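Kilden-users mailing list archive
Print this message | E-mail this message

Subject: Re: grasp width check fires too early in sim

Earlier message, quoted:

> After updating the grasp monitor I get "target outside aperture"
> on small handles in the Rovska apartment set. The fingers are on
> either side of the knob and still open when it fires. Same config
> passed on the previous build. Is the check using the stem or the
> base for object width? I can't tell from the log, which only prints
> the final verdict. Planner is stock, controller is at 125 Hz.

It uses neither. The monitor fits a box to whatever the segmenter returns for the target and takes the short side of that box. If the mask leaks onto the panel behind the knob, the box grows and the check fails even with plenty of room between the fingers.

I reproduced it with the stock planner. Renders from one of my runs:

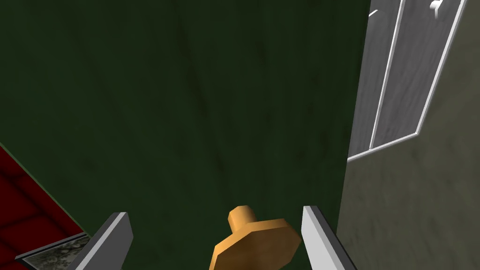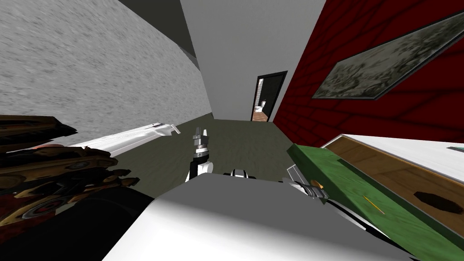
The leak comes from the mask stage, which changed in the last build. The old code dropped any pixel whose depth differed from the seed by more than a fixed limit. The new code grows the region by surface normal and has no depth limit, so a flat face parallel to the panel can merge with it. Knobs in this asset set are low-polygon. The orange one against the green panel has a wide octagonal base and a short stem, and if the seed lands on a flat face the region walks straight off it. The gap between the fingers is wider than the base there, so a correct box should pass on either part.

Two things to try before I push a fix:

1. Set mask.depth_gate to 15 (millimeters). The key is still read, but the default is now 0, meaning off.

2. Set monitor.log_level to 2. You will get the box dimensions and the seed pixel on every evaluation instead of the verdict alone.

With the gate on, I ran 8 approaches from different start poses and the check passed on all of them. That is a small set and it only covers the one panel. I have not tried thin bar handles. Those may need a smaller gate – the standoff from the door is short and 15 could let the door back in.

The controller rate should not matter. The monitor runs on image callbacks and never sees the control loop. If you find a case where changing the rate changes the verdict, please send the log, as that would be a different bug.

The Greldale branch still has the old mask code if you need a build that works today. Do not mix its config files with the current ones. The key names match but the units are meters.

Contact the list owner | Copyright Kilden project | Back to top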